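Working Group on Good Practice for Hand-Held Gripper Recording
Minutes of the fourth meeting, October 2022
Held at the Furnival building, second floor meeting room, with remote attendance from Tustden

Present: four members from Zarkgate, three from Aven, two from Tustden (remote), one observer from the Furnival safety office.
Apologies: one member from Aven.
Chair and minutes: Zarkgate.

1. Minutes of the last meeting
Accepted with one correction. Under item 5, "operator" should read "session lead" in both places. The corrected copy replaces the one on the shared drive.

2. Actions carried over
2.1 Aven to send its pad replacement log. Done. The log was sent to all members before the meeting.
2.2 Tustden to propose wording for the section on cable routing. Not done. Carried over to December.
2.3 Zarkgate to check whether the draft code conflicts with the Furnival building rules on shared rooms. Done. One conflict was found, see item 5.

3. Recordings reviewed under the draft code
Zarkgate reported on the set submitted by the three sites. The set holds 3,048 recordings. Of these, 814 were reviewed by hand against the draft checklist. Reviewers worked in pairs, one from the site that made the recording and one from another site.

The most common fault was a missing open-finger view at the start. Section 2 of the draft asks that every recording begin with the fingers fully open over a clear patch of work surface, held still, before anything is picked up. Several members said the wording leaves too much room. Some operators hold the open position well above the table, others almost touch it.

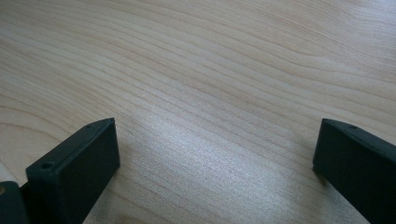
Item 3: open fingers over the work surface, nothing held.

Aven raised glare. On a pale wood top under ceiling lights, the bright patch can fall in the gap between the fingers, which is where the object will be. Aven would like a matte cover required on all tables. Tustden was against this, saying that ordinary furniture is the point of the exercise and that a cover would make every site look the same. After some discussion it was agreed that glare should be noted on the session sheet and that a cover should stay optional.

Decision: Section 2 to be reworded so that both finger tips must be in view and the gap between them must be empty. Glare to be recorded as none, slight or strong.

4. Checks on the tool
The draft calls for a check of pads, screws and finger alignment after every 570 grasps. Aven's log suggests this is reasonable for foam pads but too frequent for bare fingers. Tustden does not count grasps and would find it hard to start. The group discussed using time as a substitute. A check at the start of each session and again after 90 minutes of use was acceptable to all three sites.

Decision: Sites may use either the grasp count or the time rule, but must state on the session sheet which one they follow. Fasteners to be checked by hand — a visual check alone does not count.

It was noted that a finger that has been removed and refitted should be treated as a new setup, with the open-finger view recorded again.

5. Room and background
The Furnival observer explained the building rule on screens. Any display left on in a shared room is treated as readable by visitors, and the same would apply to recordings leaving the building. The draft code says nothing about displays at all. Members agreed this was a gap.

Discussion then moved to what counts as the background. The camera on the tool takes in far more of the room than operators expect once it is tilted up from the table. Desks, monitors, wall displays and bags can all come into view past the fingers.

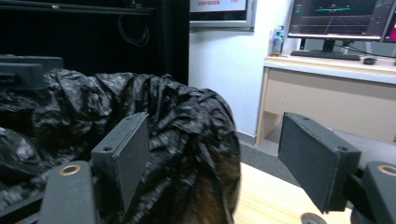
ROOM AND BACKGROUND

Zarkgate proposed three levels. Level A is a closed area with plain walls and no screens. Level B is a working office with screens off or showing nothing private. Level C is any other room, and each recording must be looked over before release. Tustden asked whether blurred text on a distant display would force a room into Level C. The view of the meeting was that text too blurred to read does not matter by itself, but that the session lead should walk up to the screen and find out what is on it.

Aven objected to any rule that would have operators tidy a room to the point where it stops looking used. This was accepted. Bags, cables and drink bottles may stay where they are if they are clear of the walkway and of the operator's arm.

Decision: The three levels to be added as a new Section 6. Screens to be checked by the session lead before the first recording and after any break.

6. Labels for failed grasps
Short discussion only. Aven labels a dropped object as a failure even when it is picked up again within the same recording. The other two sites do not. No decision. To be taken first at the next meeting.

7. Actions
Zarkgate: reword Section 2 and draft Section 6.
Aven: revise the session sheet to include glare, room level and type of check.
Tustden: cable routing wording (carried over).
All: send examples of disputed failure labels.

8. Next meeting
December, hosted by Aven. Remote link as before.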